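Home | Past Issues | Swap Table | Membership | Contact

Do we really need another storage system?

By Birgit Wendt

Every fall the catalogs come, and every fall somebody in the group forwards me one with a note saying this is the year we finally get organized. In October it was Trendcombe, whose people would like to sell you a "complete home order plan" for $205. For that you get a set of matching bins, a label book, access to a video course and a phone reminder that asks every evening whether you have done your ten minutes.

I have not bought it. I did borrow a set from a neighbor in Cirkby who had, and I lived with it for 28 days, which was the length of the course. I followed the videos even when I thought they were silly.

The first week is all sorting. You are told to empty a room into the middle of the floor and make piles. I chose the sewing room. By dinner I had a pile of fabric, a pile of tools, a pile of paper patterns and a fourth pile that was larger than the other three put together. The course calls this one "undecided" and says it will shrink. Mine went into a bag in the hall closet and it is still there.

The second week is buying, or I should say buying more, as the bins that come in the box are all one size. The teacher is very cheerful about this. If you have small things you will want the small set. If you have long things, knitting needles for instance, you will want the long set. I have both and bought neither. An old cookie tin holds buttons perfectly well, and my mother's needles have been standing in a jar since before I was married.

My bigger complaint is with the claims. The leaflet says the average household "loses 200 hours a year" looking for things. Says who? I wrote to ask where the number came from and received a coupon. Try doing the sum with your own week and see if you believe it. I look for my glasses and I look for the good scissors, and no bin is going to help with either one, as both are generally in whatever room I just left.

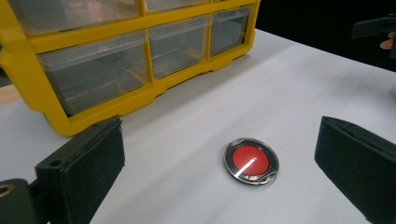
Clear drawers in a yellow organizer.

I will say something kind about see-through drawers in general. If you can see what's in a thing, you don't have to label it, and I have never met a label that stayed true for more than a season. My drawer marked "zippers" has had seed packets in it since spring. The trouble starts when a drawer is empty. You go out and find something to put in it, and now you own that too.

Several of you told me at the Pillay Street meeting that the Trodov method is better. I read the book, or most of it. Trodov wants you to give every object a "home address" and write it on an index card. You then file the cards. At that point I had a sewing room and a card file about a sewing room, and the cards were harder to keep up than the thread. The chapter on kitchens is sensible, especially the part about keeping pans near the stove, though I think most of us had worked that out.

What did I keep doing after the month was over? Two habits, and neither cost a cent. I put the scissors back on the same nail before I turn the light off. And I stopped saving scraps smaller than my hand. The bins went back to Cirkby, washed.

I know some of you love your systems, and Trendcombe must be working for somebody or they couldn't afford all that glossy paper. If you have used the plan for a full year and can still find your tape measure, write and tell me. I'd want to hear from people past the first month, please, when the labels are peeling and the reminder has been switched off. Letters for the winter issue can go in the box by the door or to me at home.

The group order for thread is separate from all this and is going ahead as usual. Put your colors on the sheet, with the number from the spool if you have it. "Sort of a blue" got us the wrong blue last time.

November 30, 2021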